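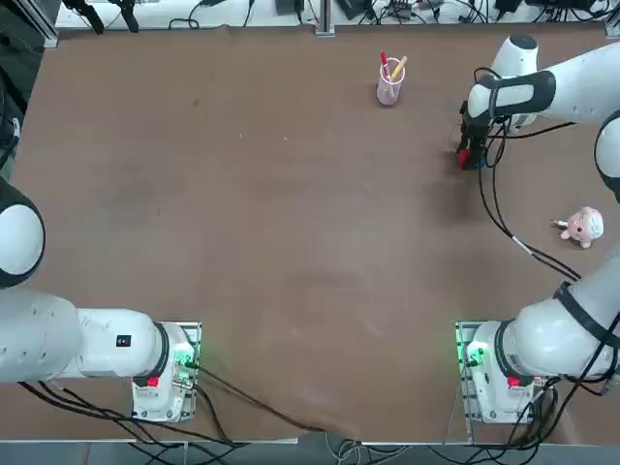

Keeping pens in cups

I've always been fond of a plain cup for pens and markers -- a clear plastic one is lovely, as you can see at a glance what colour you've got left, and it rinses out in the sink.

Keep the cup well back from your elbow, and store your favourite marker with its cap on tight.
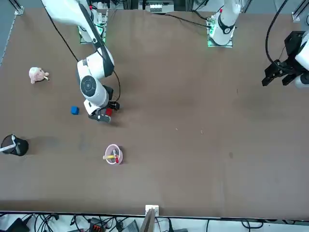
Sorting the rest

Little blocks and plush toys do wander in among the pens, bless them, so I go round on Wednesday and pop them back in the toy tub before tea.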